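Bernadette Egan had promised the apartment would be empty of nonsense by suppertime, and it was already four, and she was still standing in her socks wondering what a person was supposed to do with a power adapter that fit nothing she owned.

Her nephew Oisín was no help at all. He had come over to carry things down the stairs and had so far carried down one lamp, for which he'd been paid in oranges.

"Keep it," he said. "The minute you throw it out, you'll find what it belongs to."

"That's what your uncle said about all of it, and look." 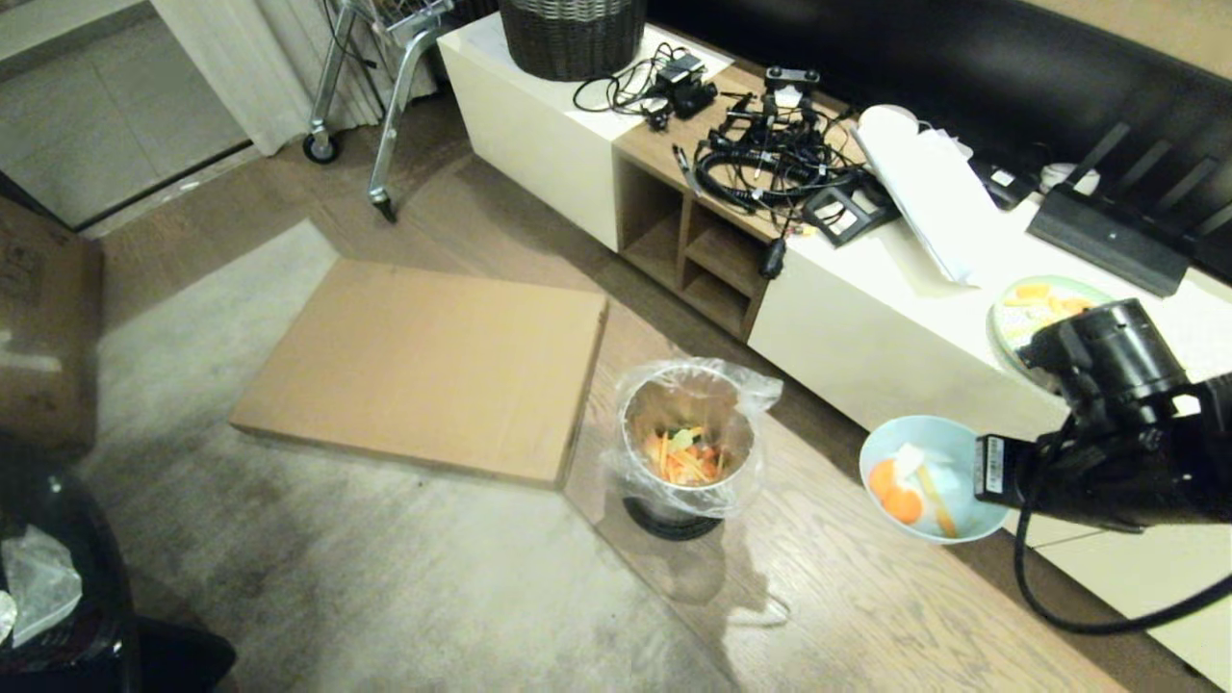

She had lived there eighteen years, long enough to know which floorboards complained and which only pretended to. The white cabinet had been the first thing she and Martin bought, and it had taken in every cable that came through the door since, the way some people take in cats. She ran her hand along the top of it and thought about the first winter, when they had eaten soup on the floor beside it — there being no table yet — and Martin had declared it the finest restaurant in the city and left a thirteen-cent tip.

"Amra Trajkovski wants the cabinet," she said. "She asked me on the landing. I told her I'd think about it."

"And did you?"

"I'm thinking now, Oisín. Peel your orange."

He peeled it. Down in the street somebody was trying to park something too big for the space, and for a while the two of them just listened to it go forward and back, forward and back.
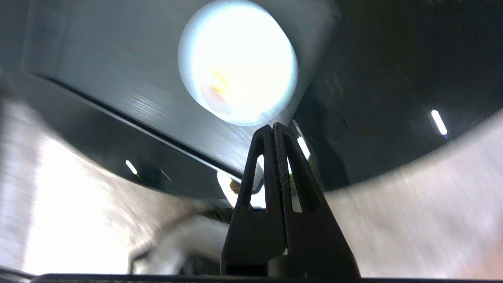 Bernadette had never minded an afternoon that wandered off on her, and this one was well away by now. She told him about the soup, and then about the upstairs neighbors who used to dance, and she may have told him about the dancing twice. A light shone big and round and white, like a moon that had come indoors to hear the end of the story, and she lost her place looking up at it. Oisín waited. He was a good boy for waiting, whatever his mother said.

"Tell Amra she can have it," Bernadette said finally. "But the cables go with it."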